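Rasine: The Complete Series (Blu-ray box set)

Label: Avar
Format: Blu-ray, 7 discs
Episodes: 56
Running time: 1,102 minutes, plus extras
Audio: English stereo
Subtitles: English for the hard of hearing, Spanish, French
Booklet: 108 pages
Availability: In stock

Rasine is a half-hour comedy mystery series set in a small lake town of the same name. It ran for seven seasons of eight episodes each. The story follows two sisters who inherit a failing local newspaper and start looking into the odd things people call in about. Most episodes have one case that gets solved by the end, and there is a longer story about their missing uncle that runs through the whole series.

Avar has put all seven seasons in one box. The first three seasons were sold separately on DVD some years ago and have been out of print. Seasons four to seven have not been on disc before. 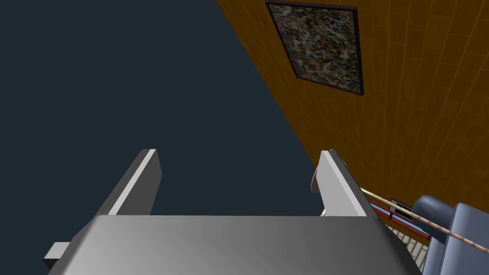
Each season has its own disc, and the discs are in two plastic cases inside a card slipcase. Season one through season four are in the first case. Season five through season seven are in the second case, and the booklet sits next to it. The slipcase is a snug fit, so pull both cases out together and not one at a time.

Picture and sound

All episodes are in high definition. Seasons one and two were shot on a lower budget and look softer than the rest. Avar went back to the original masters for these, and the colors are closer to what was first broadcast than on the old DVDs. The night scenes in season two are still grainy. That is how they were made.

The sound is plain stereo on every episode. There is no surround mix. Some music was replaced on the old DVDs, including the song at the end of the season one finale. The original songs are back in this set except for one short piece in season three, episode five, which plays on a car radio.

Episode order

The episodes are in production order, which differs from broadcast order in two places. In season two, "The Ferry List" comes before "Cold Lunch." In season six, the two-part story about the school fire is kept together – it was split by another episode when it first aired. The menu has a broadcast order option if you want it.
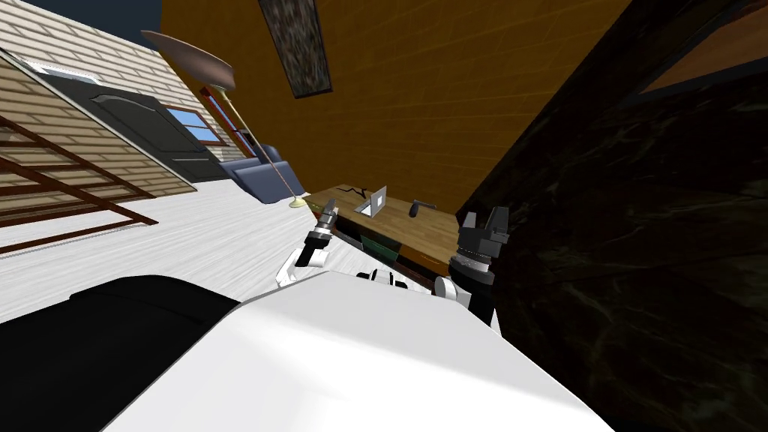

Zainab Oyewole writes that the production order makes season two much easier to follow, and that she finally understood why the older sister is angry in "Cold Lunch." She would have liked a proper surround mix and took one star off for that. She also says the menus are slow to load on her player, and that the subtitles are clear and easy to read.

Extras

Commentary tracks on ten episodes, with the writers and the two lead actors
Deleted scenes from seasons one, three and seven
A short film about building the newspaper office set
Outtakes from every season except season two
The pilot as first shot, with a different actor as the uncle

The unaired pilot is in standard definition and has a time code on screen for the first few minutes. It covers the same story as episode one but has a different ending.
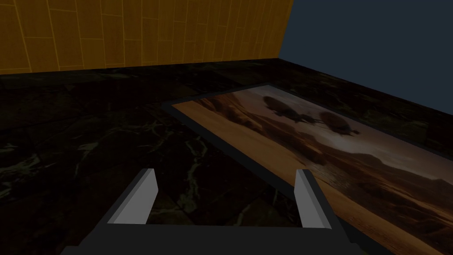
The booklet has a page or more on each episode, with the cast, the writer, the director and a short summary. There is also a map of the town and an essay on Birkley, the real mill town where the street scenes were filmed. The summaries give away the endings, so new viewers should leave the booklet for later.

Region and players

This set is region A and will play on standard Blu-ray players sold in the United States and Canada. It will not play on a DVD player. No digital code is included.

Other versions

Season one is also sold by itself on a single disc. It has the same picture and sound as the box set but no booklet and no unaired pilot. The soundtrack album by the composer, Dwivedi, is sold separately on CD and is listed on our music page.
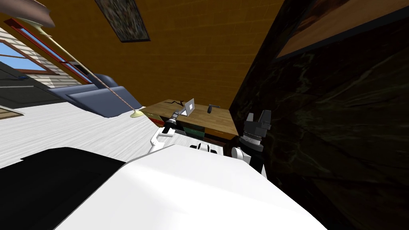 Two robot arms by the desk, with a small white panel upright at its edge.

Shipping and returns

Orders placed before 2 p.m. ship the same day. The set goes out in a padded box. Unopened sets can be returned for a full refund. If a disc is faulty, tell us which season it is and we will send a replacement disc on its own – you do not need to send back the whole set.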